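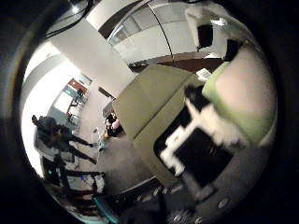
Wrist-camera view during a demonstration, with part of the robot's hand at lower right.

Robot demonstration is the practice of showing a robot a task by having a person carry it out through the machine, or with a hand-held copy of its gripper. The recorded motion and camera images are later used to train a control program.

Methods

In hand guiding, the operator holds the arm and moves it through the task while the joints are left free. In remote control, the operator moves a separate device and the arm follows. Remote control keeps the operator's hands out of the camera view – an advantage when images are the main input – but it gives a weaker sense of contact.

A wide-angle lens is often fitted at the wrist. It keeps the fingers, the object and much of the room in one image, at the cost of strong bending toward the rim.

Recording

One attempt at a task is called an episode. The Humley handbook, edited by Yesenia Ocampo and Mojtaba Farahani, sets a minimum of 140 episodes per task, divided among 4 operators. The Willow set, released on Oct 8, 2022, contains 263 episodes of table-top handling. Soft goods are treated as a separate class in both, as they change shape when gripped. 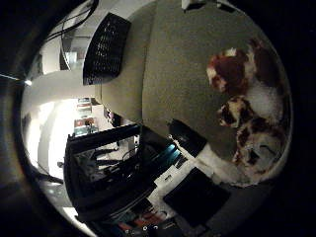 Why are failed attempts sometimes kept?
They can show how an operator recovers from a bad grasp, provided they are labeled as failures before training.

Limitations

A trained program tends to copy the habits of its operators, including pauses and needless turns. Bontu Yimer proposed trimming any pause longer than 6 seconds; the Azimi format instead stores the full recording and marks pauses in a separate file. Changes in lighting or camera angle may also lower the success rate.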